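Filed under: Short Stories, Work & Trade

The Gasket Order

Melaniia Hladun had sold rubber for longer than she had been married, and she was fond of saying (to her sister, to the mailman, to anyone who would stand still for it) that the rubber had been less trouble. She ran the front office at Stikham, which made seals and gaskets and a kind of soft gray matting that people put under washing machines. The building sat at the end of a road with no sidewalk, and in summer the whole place smelled like a new pair of boots.

The call from Weidemann came on a hot afternoon when the fan had given up. They wanted 200 door gaskets, the long ones, in the odd profile that had gone out of the catalog years before.

"We don't make that one anymore," said Melaniia.

"You did in my father's day," said the voice, which was young and hopeful, and there is very little a person can say to that.

So she went down to the shop floor to find Liliana Piras, who had charge of the dies and kept them on steel shelves in an order that made sense to her alone. Liliana wiped her hands, listened to the whole story from the fan onward, and then asked what she always asked.

"When do they want it?"

"July."

"Early July or late July?"

Melaniia admitted that she had been so taken up with the young man's father that she hadn't thought to find out. 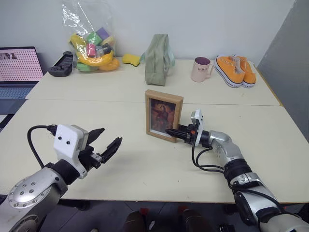
They looked for the die until closing time. They found the one for the Ireo bakery ovens, wrapped in newspaper, and a heavy one marked Tavik that neither of them remembered a single thing about, and a tin of butter cookies that turned out to hold cotter pins, as such tins always do. Liliana found her good flashlight, the one she had accused her nephew of borrowing, and she sat down on an upturned crate and felt bad about it for a while.

"I made him buy me another one," she said.

"So give him that one."

"It's a worse flashlight."

"Well, he picked it," said Melaniia, and they both laughed a good deal more than it deserved, the way you do at the end of a long day when your feet hurt.

It was shelf 64 in the end, up at the very top, behind a box of old order books. Liliana stood on the ladder and handed the die down, and Melaniia took it in both arms like somebody else's baby. It was a homely lump of steel with a slot through it shaped something like a duck's bill, and there was a strip of rubber still stuck inside from whatever day it had last been used.

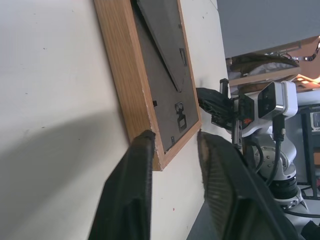
The order books came down too, because Melaniia could never leave a book alone. She sat at Liliana's bench and turned the pages, and there was the old Weidemann account in her own handwriting, rounder and more careful than it was now, with a tail on every 2 like a little cat. Fifty-one gaskets, it said, and then in the margin, "Asked after my cold. Nice man."

She had no memory of the cold whatsoever. She read the line out loud anyway, and Liliana, who was picking at the strip of rubber with a wooden stick, asked her to read it again.

In the morning she called Weidemann back, before she had even put her bag down, and told the young man that they had the die and it would need a cleaning, and that the price would not be his father's price.

"No, ma'am," he said. "I figured."

"Early July or late July?"

He had to go and ask somebody. She could hear him walking, and a door, and a radio playing in some other room, and she waited with the old book open on her knee and reached over with her foot to give the fan a kick.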